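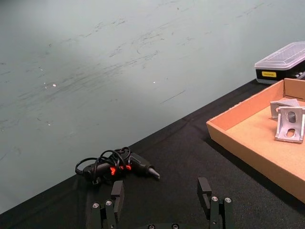 Work on the safe practice rules for shared robot cells continued through the second reporting period, and the draft now covers all seven of the topics agreed with the funder at the outset. The section that required the most revision concerns the preparation of the table before a task begins. Earlier wording asked only that the area be "clear of hazards," which staff at the Natier and Grivport sites interpreted in different ways. The revised rule names classes of object. A power tool with a metal tip, such as the glue gun on the black cloth with its cord wound over its body, is now classed as a restricted item and must be declared on the task sheet if it is to remain within reach of a gripper. Parts to be handled, such as the slotted metal brackets in the cardboard tray, are classed as task items. Closed storage cases are permitted at the back of the table provided that they are outside the planned path of the arm.

The three classes (task, permitted and restricted) replaced a longer list that operators found hard to apply. Under the new text, a restricted item may stay on the table only when it is unplugged from its supply and when the operator has entered it on the sheet by name. Anything not entered is to be removed before the arms are enabled. The Ciltari group, which is responsible for review of the draft, has asked that the rule on cords be stated separately, and this has been done in section 4. Cords belonging to tools are to be coiled and kept away from the working area of the fingers. Cables belonging to the arms themselves are covered by a different rule, under which the operator checks before each session that a hanging loop cannot catch on a tray wall or a fixture.

Progress against the work plan

The trial of the draft rules began at Grivport and was extended to Natier as planned. A total of 788 task sheets have been returned to date. Of the first 40 sheets examined in detail, 6 had been completed without an entry for restricted items, and in each case the field had been left blank instead of marked "none." The form has been changed so that the field cannot be passed over. Review of the remaining sheets is in progress and the results will be included in the next report.

Training material has been issued to both sites. It consists of a short written guide, a one-page summary for display beside the cell, and a checklist for shift handover. Yazıcı, which supplies the printed forms, has delivered the revised version and has withdrawn the earlier stock. Sites have been instructed not to use copies of the old form.

Two-arm tasks

The original proposal treated each arm as a separate machine with its own working area. Comments received during the trial showed that this was not sufficient for tasks in which both arms reach over the same table. The draft now defines a shared area, which only one arm may enter at a time unless the task sheet states otherwise. Where a task requires both arms in the shared area together, reduced speed applies to both, and the operator must be in a position to reach the stop control without leaning over the table.
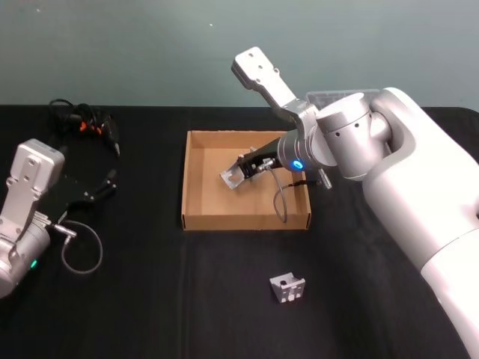 Who decides whether a task may be run with both arms in the shared area? The cell supervisor decides, in writing, before the first session, and the decision is repeated whenever the layout of the table is changed.

Matters outstanding

Agreement has not yet been reached on how status lights are to be described in the rules. The colors in use differ between types of equipment, and the project has proposed that each site post its own key beside the cell. Ciltari has requested a common wording and a proposal will be circulated in April.

The budget remains within the approved amount and no transfer between cost lines is requested. The project asks the funder to note the change to the form and to approve the added text on shared areas, which goes beyond the scope originally described.

Submitted 19 March 2020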